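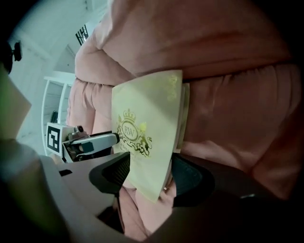 Floltano 手持夹爪套装，用了一个夏天之后

这套东西是 2021年8月6日 签收的。一直有人在后台问我好不好用、值不值得买，我拖着没写，想等手上这批数据收完再说。现在收完了，能训的也训了一轮，可以写了。

先交代背景。我在一个小团队里做双臂操作，主要方向是室内物品的拿取和传递，书、本子、卡片、文件夹一类扁平的东西做得最多。团队里管数据的是我和 Iker Segura，训练那边是 Vichien Kongkaew。以前我们的演示数据全靠遥操作，人坐在主臂后面带从臂，动作慢，人也累，而且机器只有那一台，有人用就得排队。今年决定试一下手持夹爪，比较了几家以后买了 Floltano 的双手套装，从代理商 Rampersad 那里走的单，软件是配套的 Plallska。钱是团队自己出的，这篇没有人看过稿，也没有人给我寄样品。

箱子里有什么

双手套装包括左右各一把夹爪，各自带一个相机模块，几个印着黑白方块图案的标记件，备用指垫，数据线，一个充电底座，一个随身的记录盒，还有一张标定用的硬板。说明书很薄，装配部分写得清楚，标定部分写得不清楚，后面会讲到。

包装我不评价，泡棉切得还算准。标记件是单独用袋子装的，要自己装到夹爪上。装的时候注意朝向，底面有个很浅的箭头，灯光暗一点就看不见。我第一次把左手那个装反了，软件没有报错，录出来的左手轨迹整个转了个方向，在回放里看到左手从桌子底下穿过去才发现。建议拿到手以后用记号笔把箭头描一遍。

螺丝是内六角，附送的扳手太短，拧两下就硌手。我们后来一直用自己的。

拿在手里的感觉

外壳是塑料的，哑光，出汗以后不打滑。重心偏前，原因是相机和手指都在前面，手柄那一段又轻。头一天拿半个小时手腕就酸，之后慢慢适应了，但是一直没有到“忘了自己拿着东西”的程度。Iker 的手比我小一圈，他扣扳机的时候食指够得有点勉强，换了短握把以后好一些。短握把要单独买，这一点我觉得不太应该，双手套装本来就不便宜，多放一对握把进去成本能有多少。

扳机的行程和手指开合是机械连着的，没有电机，所以没有延迟，也没有力反馈这一说，捏到什么就是什么。我个人喜欢这种做法。遥操作的时候最难受的是不知道自己用了多大的力，夹纸质的东西要么夹掉了，要么夹出印子。手持的就没有这个问题，纸的厚薄、封面的软硬都能顺着扳机传回来一些，不多，够用。

手指是可以换的。出厂装的那对比较短，指垫有纹理，夹硬的东西很稳。我们主要夹本子，短手指夹住一角以后本子会往下坠，转一个角度，后来换了长的。换手指要重新标开口宽度，软件里有向导，跟着走就行，很快。

指垫属于消耗品。纹理那一面磨得比我预想的快，特别是夹封面带压纹的东西，磨下来的黑屑会沾到浅色的纸上。备用指垫省着点用，贴之前把底下的胶擦干净，不然边上会翘。

相机

广角很广，画面四周是黑的，中间一圈有内容。第一次看的人会觉得浪费分辨率，用久了会知道它的好处：手指、手里的东西、对面的人和另一只手都在里面，模型需要的上下文基本够了。坏处也明显，边缘变形厉害，靠墙的柜子看起来都是弯的。训练那边要不要做去畸变，我和 Vichien 争了好几次，最后没有做，直接用原图。他的理由是部署的时候用同样的镜头，训练和部署看到的一样就可以。我现在同意他。

曝光是自动的，这是我对相机最大的意见。房间墙是白的，灯又多，手往墙那边一转，画面先亮一下再暗下来，这一下正好经常落在接近物体的时候。Plallska 里有锁定曝光的选项，藏在设备设置的第二页，默认是关的。锁上以后要在每次换场地的时候重新量一次。忘了量的话，整段都偏暗，事后补不回来。我们有一个下午的数据就是这么没的。

烫金、压膜之类反光的表面也要留意。纹章、字样这类金色的图案，转到某个角度会变成一小块高光，换个角度又变暗，看起来像换了个东西。我们训出来的第一版模型对有金色图案的封面明显犹豫，手指会在离边缘很近的地方来回晃。后来多录了一些不同角度的，好了不少。这个不能怪套装，写在这里给做类似物体的人参考。

定位和标定

定位靠的是两样东西一起算：夹爪上相机自己的视觉里程，再加上标记件。如果另外有一个从上面看的相机，能看到标记的黑白图案，位置就稳得多。只用夹爪自己的相机也能跑，在纹理多的房间里没有大问题，对着白墙就容易飘。两只手之间的相对位置，是标记件最有用的地方。两把夹爪要夹同一个东西的时候，差一点点，回放里就是一只手插进另一只手里。

标定是整个流程里文档写得最差的部分。说明书上只有一句“将标定板置于视野内缓慢移动”，没有写多慢，没有写离多远，也没有写要不要倾斜。我写信问过 Rampersad，他们回得很快，转来一份 Floltano 内部用的步骤，比说明书长得多，照着做一次就过了。我不明白为什么这份东西不放在箱子里。大致的要领是这样：板子固定，人动；先正对，再左右倾，再上下倾，每个姿势停一下；灯不要直接打在板子上；软件里的覆盖图没有变满之前不要停。做完以后随便录一小段，回放看两只手指尖碰到一起的那一刻，在软件里是不是也碰到一起。没有碰到就重来，别想着将就。

顺便说一下标记件脏了会怎么样。手指印不要紧，胶带残留要紧。有人为了方便把线用胶带缠在夹爪上，粘到了标记的一个角，那一面的识别率一下就掉了。线从后面走，用魔术贴绑。

场地

厂商的宣传页说“任何地方都能采”，理论上没错。实际用下来，场地对成功率的影响很大。地面太亮会反光，一条一条的灯影会跟着人走，里程计有时候会把它当成特征点。我们没有条件换地面，最后是把灯关掉一部分，再把软件里的反光过滤打开。过滤打开以后处理变慢，画质没有变化。

线也是个事情。套装本身可以靠记录盒脱机工作，人身上只背一个小盒子，脚下没有线。但是只要加了别的相机、别的设备，地上就不可能干净。我们在地上贴了胶带，约定采集的人走到哪里为止。踩到线停下来重录，这种废片比夹掉东西的还多。

还有背景。一开始我想把背景收拾得很整齐，Vichien 不同意，他要乱一点的。椅子、架子、箱子、有人走动，都留着。理由大家都懂，我就不展开了。有一点要提醒：人走动可以，不要有人停在正中间看手机，里程计会把他当成房间的一部分，等他走了，位置就跳。

录制流程

下面是我们现在固定下来的做法，可能对刚买的人有用。

开机先看时间同步。两把夹爪和记录盒各有各的时钟，Plallska 首页有一个同步状态，绿了才能录。有几次看着是绿的，实际上右手慢了一点，重启记录盒就好。我问过，说是固件问题，九月的更新会修。更新出来以后我装了，确实没有再出现过。

然后量曝光，锁定。

然后做一次对指，也就是两只手的指尖轻轻碰一下，作为每段开头的动作。这个动作后处理的时候用得上，软件会自动找到它并且把两路视频对齐。说明书里把它写成“可选”，我建议当成必做的。

接下来正式录。一个任务一组，我们定的是每组 100 条，录完休息。再多的话动作会变形，人累了以后会抄近路，肘部抬不起来，接近的角度越来越单一。这个在数据里看得很清楚，后半组的轨迹挤在一起。中间换人也是办法，换人以后要重新量握把长度，软件里选一下就行。

每条之间扣两下扳机作为分段。误触是有的，主要是夹得不稳的时候下意识又捏了一下，被当成了分段。Plallska 的设置里可以把两次之间的间隔调短，调短以后误触少了很多，手慢的人又会分不出段来，自己取舍。

录完不要马上拔记录盒。指示灯还在闪的时候说明在写盘，拔了那一组就坏了，软件能修复一部分，修出来的经常少尾巴。这个错我犯过，Iker 也犯过。

本子这一类东西怎么夹

单独写一节，算是私货。

封面硬的，从上往下立着拿最好，两边的手指各夹住一侧，指尖对着指尖，本子立直了再移动。放下来的时候先让下沿碰到面，再慢慢松一只手，另一只手跟着倒。如果两只手一起松，它往哪边倒全看运气，这样的数据没有学习价值。

折页、卡片这类层数不止一层的东西要小心，夹住外面一层的时候，里面那层会错开，露出一条边。人眼看得出来，模型看不太出来，它会去够错开的那条边。我们的处理是在标注里加了一个“错层”的标签，训练的时候先不用，以后再说。

交接的时候，递的人和接的人之间要有停顿。人和人平时传东西几乎没有停顿，两只手同时在动，录下来也很流畅，可是机器学了以后会抢。我们规定递的人先停住，接的人夹稳以后递的人再松。看着有点傻，效果好。

软开本的小册子会弯，夹的位置越靠边弯得越厉害。可以把手指往里伸一些，代价是挡住封面。头上的相机和夹爪上的相机，至少要有一路看得到封面的大部分，这是我们筛数据的时候的硬条件。

Plallska 软件

装在 Linux 上，装的过程没有波折。界面是英文的，中文翻译有一半，设置页面里中英文混着，“增益”旁边就是没翻的选项，习惯了不影响。

回放做得好。可以同时看左右两路和外部相机，下面是开口宽度的曲线，拖动的时候几路一起动，不卡。能在时间轴上直接标记不合格，标完自动归到另一个文件夹，原文件不删。这一点我很满意，用过别家的，标了不合格就真的删了。

导出格式有好几种，我们用的那种字段命名和文档对不上，文档写的是旧名字。Vichien 写了个小脚本转了一下，半天的事。

离线处理吃显卡。录的时候笔记本就够，处理还是要放到台式机上去跑。处理失败的时候报错信息只有一个代码，要去论坛里搜。论坛人不多，不过 Floltano 的工程师会回，隔天一般有消息。

有一个订阅制的云端处理，Rampersad 推销过好几次。我们试用过，速度比自己的机器快，上传很慢，算下来时间差不多，而且我们有些画面里有同事，不想往外传。没有续。

数字

一共计划录 2000 条，全部录完了，经过软件自动筛一遍，再人工看一遍，最后留下 1676 条能用的。丢掉的那部分里，有踩到线停下的，有曝光没锁的，有定位跳的，还有一些是动作本身不好，Iker 看得比我严。我没有拿到别人家的比例，没法横向比。和我们自己以前遥操作的时候比，录同样多的数据，人在场地里的时间短了很多，这是最直接的感受。

电池标称能连续用 8 小时，我们没有一次连着用那么久，中间吃饭都会放回底座，所以无法验证。没有遇到过录到一半没电的情况。

售后

有一把夹爪用到后来扳机回弹变慢，扣下去要等一下才弹回来。联系 Rampersad，让我拍视频，拍了以后寄回去，换了一根弹簧回来。没有收费，来回的运费是我们出的。在等的那段时间里他们没有提供替换机，我们就只能做单手任务。如果你的项目赶时间，建议在合同里把替换机写进去，我们当时没有想到。

弹簧换过以后手感和另一把不完全一样，稍微硬一些。对数据没有影响，人会感觉到。

和 Sastby 的比较

买之前我们也借过 Sastby 的手持夹爪，用了几天。简单说几句，毕竟问的人多。Sastby 的握持更舒服，重心靠后，做工也更细。它的手指不能换，开口也小，厚一点的硬皮书夹不进去，对我们来说这一条就够了。它的软件分段是用脚踏板的，不会误触，可是又多一根线。如果你做的是小零件、杯子盖这一类，我会建议先去试一下 Sastby。做书本和盒子，选 Floltano。

价格上两家差得不多，配件加起来以后 Floltano 更贵一些。具体数字我不写了，不同渠道报的都不一样，自己去问。

双手配合

双手是这套东西卖得最贵的地方，也是我们买它的理由，所以多说两句。单手的时候，夹爪自己那一路相机基本够用。两只手凑到一起以后，互相遮挡得很厉害，左手看到的是右手的手指，右手看到的是左手的外壳，中间的东西只剩一条缝。这时候就要靠头上或者高处的相机来补。套装里没有带这一路，支持列表里列了几种型号，买列表里的会省事，时间同步不用自己弄。我们最初用的是手头已有的一款，不在列表里，折腾了好几天，后来还是换了。

另外两把夹爪靠得太近的时候，标记件可能会碰到一起。做立着夹书的动作时手腕要略微往外转，让标记朝外朝上，俯视的相机也看得更清楚。这个姿势别扭，习惯以后就成了肌肉记忆，我现在用手拿书也是往外转手腕的。
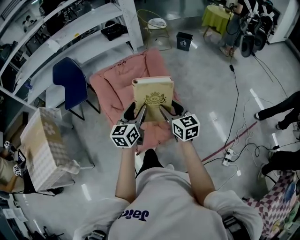

一个人能不能完成双手采集，还是必须有人在旁边帮忙？

一个人可以完成。分段、开始、停止都能用扳机操作，不需要碰电脑。需要第二个人的是复位：每一条录完以后要把东西摆回起始位置，手里拿着两把夹爪是很不方便摆的，放下再拿起来又耽误时间，还会影响握持的一致性。我们的安排是一个人采，一个人摆，每组结束以后对调。如果实在只有一个人，可以把“放回去”也设计成一个任务，正着录一条，反着录一条，两边都算数据，这样就不用专门去摆。人机交接和人人交接的任务除外，那本来就要两个人。

其他后台留言里问到的

有人问左撇子能不能用。两把夹爪的外形是对称的，左右由软件分配，换过来没有问题。换了以后标记件的编号也要在软件里换，别只换手不换编号。

有人问能不能直接把手指装到机械臂上。可以，Floltano 另外卖一个带法兰的电动版，手指和指垫通用，相机支架也通用。我们的机械臂上用的就是这个。电动版的闭合速度比人手慢，所以训练之前要把开口宽度的曲线做一次限速，否则会出现手臂已经抬起来了，手指还没有合拢的情况。我们第一次部署就是这样，连着几次把本子留在原地，手臂空着走了。

有人问小孩能不能玩。别。指缝会夹到手。

还有人问数据能不能公开。画面里有同事，要每个人都签字同意才行，目前没有这个打算。

我自己的看法

适合的人：已经有机械臂，知道自己要训什么任务，有人能处理数据。买回来当天可以录，要录得好需要一到两个星期磨合。如果还没想好做什么，先租一套单手的，Rampersad 有短租，押金偏高，流程还算清楚。

不满意的地方再集中写一次，希望厂商看得到：标定步骤请印进说明书；曝光锁定请放到首页；标记件的箭头请刻深一点；短握把请放进套装；报错信息请写成人能看懂的句子。

满意的是机械部分可靠，扳机的手感，回放软件，还有工程师在论坛里回话的态度。

下一批任务打算做翻页，长手指太厚，插不进纸缝，已经在问有没有更薄的指尖。Iker 的意见是自己打印一对先试着，图纸他画了一半。有进展我会在这篇下面更新，不另外开文。

评论里请不要再问有没有优惠码，我没有。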